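Hojas que pierden color en una planta de interior
7/12/20 – 5 respuestas

Mi planta está perdiendo color desde octubre. La riego cada 10 días y la tengo sobre una mesa, lejos de la ventana. ¿Cambio la tierra o espero?
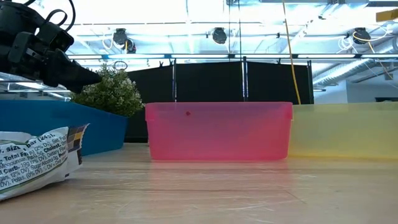

Respuestas destacadas

Catherine Strachan
Mete el dedo en la tierra antes de regar. Si notas humedad, espera. En invierno yo riego cada 20 días y nunca dejo agua en el plato. El trasplante, mejor en primavera – ahora las raíces casi no crecen. Acércala a la luz, sin sol directo.

Finlay Urquhart
A la mía le pasó y era el radiador. Ponle abono y ya.

Compartido 20 veces

Relacionados
Manchas marrones en el poto
Cuándo abonar los helechos
Sustrato Kiltden, ¿sirve para cactus?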